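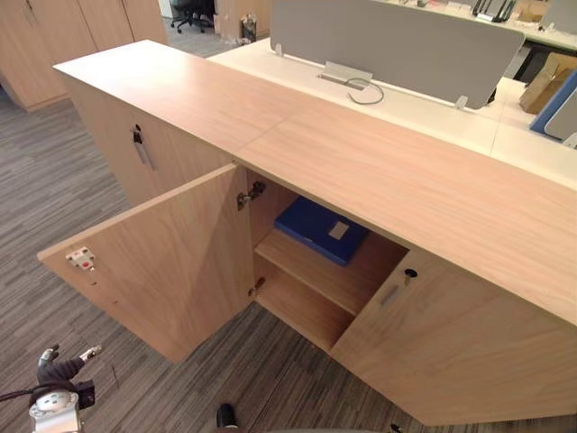

The low cupboard, left door open, with a blue box file on the shelf.

How to sort out a sagging cupboard door (and the paperwork behind it)

My cupboard doors had been driving me mad since February. One had dropped just enough to catch its neighbour, so you had to lift it with a knee to get it shut. I put up with it for ages, then fixed it in 17 minutes, most of which I spent looking for the screwdriver. So here's how I did it, plus what I did with the heap of old papers inside, which took me a good deal longer!

What you'll need

A cross-head screwdriver that properly fits the screws (a hand one, please, a drill will chew them up). A pencil. A few matchsticks and a bit of wood glue, if any of your screws just spin round and round.

Step 1: Take the weight out

Empty the shelf before you touch the hinges. I had 7 years of bank letters in there and it all came out on the floor in one go, which I don't recommend if you've got a cat.

Step 2: Find the right screw

Open the door wide and look at the arm of each hinge. On most concealed hinges there are two screws in a line. The one nearer the front edge of the cupboard usually moves the door left and right, and the one further back lets it slide in and out. Up and down is normally done with the screws on the plate that's fixed to the side panel. My friend Sabina Chowdhury fits kitchens and she told me to mark round the plate in pencil first, so you can always get back to where you started. Best tip I've had all year. 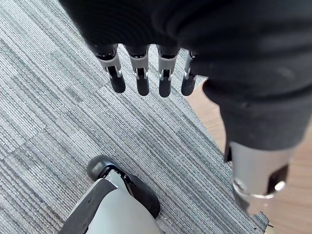 Step 3: Small turns only

Loosen the plate screws on both hinges by half a turn, lift the door a touch, and tighten up again. Shut it and have a look. Still rubbing? Now try the side screw on the top hinge, a quarter turn at a time. I went mad and did three full turns on my first go, and the door ended up looking drunk.

Step 4: Fix any loose screws

If a screw won't bite, take it out, dip a couple of matchsticks (heads snapped off!) in glue, poke them in the hole and trim them flush. Leave it overnight, then put the screw back in gently.

Step 5: Put back less than you took out

I got rid of 225 sheets, and yes, I did count them, I was that pleased with myself. Anything with an account number on it went through the shredder. Keep the tax bits and anything to do with the house, and write on the spine of each file in big letters.

If your door has a lock, try the key before you load everything back in. Mine needed one more tweak to line up with the catch.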